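Speaker notes: Moving a small office without losing the kettle
30 minutes, questions at the end if anyone is awake

Opening. Ask who has moved offices in the last year. Wait for the groans. Tell them Orico moved from Staltley in September with 13 people and a plan that fit on a sticky note, then lost the sticky note.

Labels. Every box gets a room and a first item. "Misc" is banned. We had four boxes marked Misc and one marked More Misc, which was mostly cables. Pause for the cable people.

Floors. Choose the floor before the furniture. Pale ones look lovely in the brochure. Read out the Lumenta quote for cleaning, slowly.
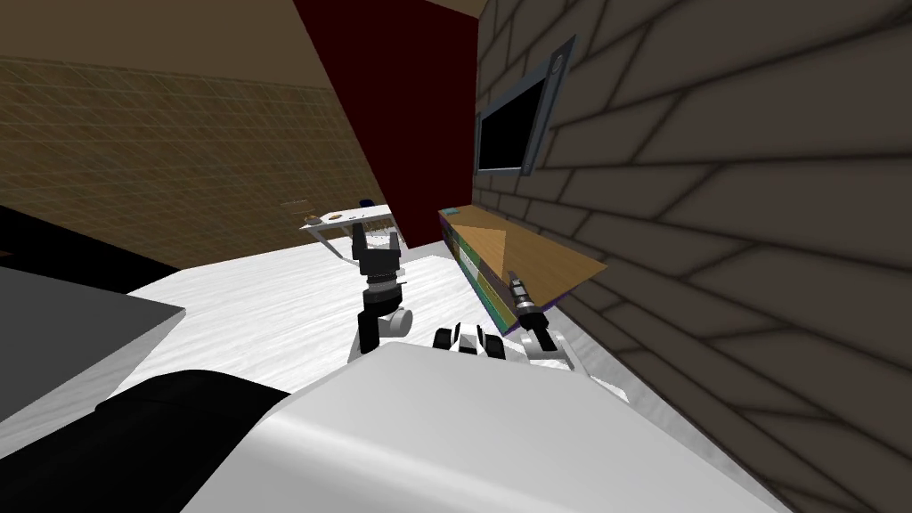
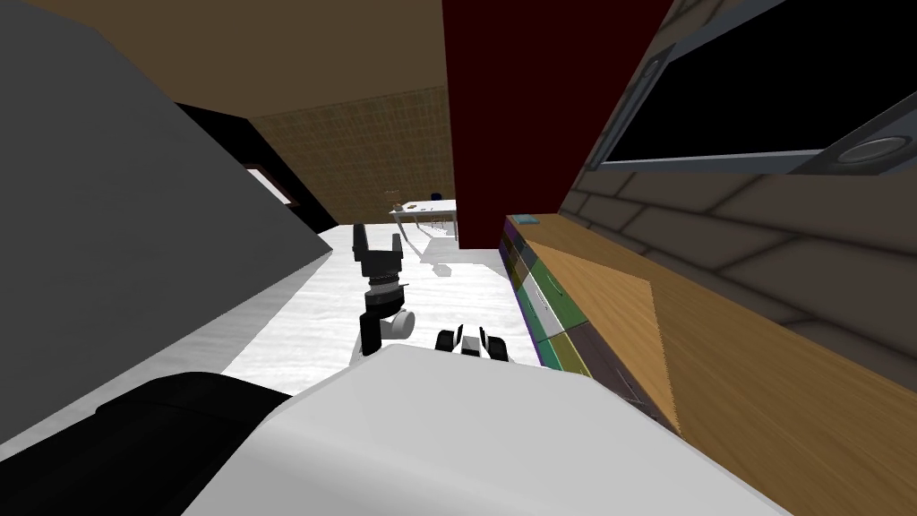

Notes by the Operations Lead, Orico

Phones and internet. Order the line first. Then call and check that you ordered it. We ran the whole company off one cell phone on a windowsill until 4 p.m., and sales went up, so draw your own conclusions.

Desks. Let people pick their own spot and you'll get a month of diplomacy. Assign them and you'll get a week of sulking. I recommend the sulking.

If time is short, skip the Flurik shelving story. If the room is friendly, tell it with the hand gestures.

Handout is by the door.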